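七夕の子ども工作会 打ち合わせメモ(2026年6月25日)

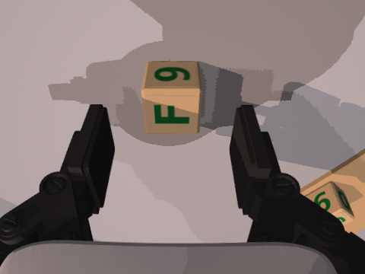

短冊は去年より大きくしてほしい、とヨハンナ・タナーさんから最初に声があがりました。小さい子は字が大きいので、名前だけで紙が埋まってしまうそうです。うちの子もまさにそれだったので、私は大賛成!縦を少し伸ばして、色は五色のままで決まりです。

続いて材料の話。折り紙は2月に買った残りがまだ100枚あるので、足りない金と銀だけ買い足します。モールはグメデのお店が安いかなと思っていたんですが、見積もりを見たらゲリエのほうが送料込みで1,901円。こちらにお願いすることになりました(注文は私がやります)。

申し込みは今のところ33人。会場はトゥレロの二階で、机は壁に寄せずに島を四つ作ります。笹は入口の横に立てる案と、奥の窓際に立てる案で意見が割れまして、ここでけっこう時間を使ってしまいました。結局、入口の横です。

天の川の飾りは、はさみで切り込みを入れて広げるあれです。私が作ってきた見本は途中でびりっと破れまして……。薄い紙はやめて、普通の折り紙でいきます。星の飾りは三歳くらいの子でも貼れるように、シールにしておきたいという意見も出ました。これは採用。

参加費は一人100円のまま据え置き。おやつにゼリーを出すかどうかは、アレルギーの確認が済んでからもう一度相談します。

宿題:タナーさんは短冊の型紙、私はモールの注文と案内文の直し。ゴラリの倉庫の鍵は、まだ誰が借りに行くか決まっていません。行ける方は連絡ください。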